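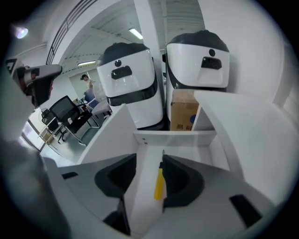
Why does the nightly deploy hang at the database step and then roll everything back?

The migration job is waiting on a lock that the old Tusard worker never lets go of, so it sits there until the 30 minute limit kills it and the rollback kicks in. Stop the worker first and the step goes through.

Ticket 463, Steltura release pipeline
Status: closed
Last update: 31 December 2021

OK, so I've been chasing this one on and off since September and I'm writing it all down before I forget how I got there!

First I blamed the scripts. We'd just moved them into the same repo as the app code, and I figured I'd broken a path somewhere (wouldn't be the first time). I ran the whole set by hand on staging and it finished clean. Ran it again through Bravo, our build server, and it hung at the same spot as always. Same scripts, same database, so that was a fun afternoon.

Next I bumped the limit up, which did nothing except make the failed runs longer. I've put it back to 30.

Then I finally looked at the open sessions while a deploy was stuck, and there was the worker, holding a lock on the orders table with an idle transaction. Running the scripts by hand never hit it because I always shut staging down first, out of habit. Bravo doesn't. It leaves the worker up the whole time.

What I changed:
- added a "stop worker" step before migrations in the Steltura job
- added a "start worker" step after the smoke tests
- set the lock wait to 2 minutes so it fails fast with a readable error

Build 279 was the first one with all of that in it, and it went out without a hitch. The one after it did too.

Still open: the Gukanero reports service uses the same worker code, and I haven't touched it yet. It only deploys when somebody asks for it, so I'm opening a separate ticket for that. If you see it hang before then, stop the worker by hand and rerun from the migration step. You don't need to rebuild.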